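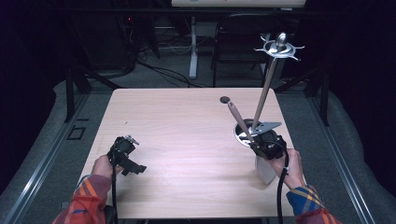
Kushnir Wood Oil: Frequently Asked Questions

How long does a coat take to cure?
Light use after 20 hours. Full hardness takes 6 days at normal room temperature.

How much area does one can cover?
135 square feet per coat on sanded hardwood. Softwoods absorb more.

Can I apply it over varnish?
No. Strip the old finish and sand to 120 grit first.

Does it darken the wood?
Slightly. The Zadano tint darkens more than the clear version.

What about used rags?
Lay them flat outdoors to dry. Oily rags in a pile can catch fire.

Page updated 9 May 2021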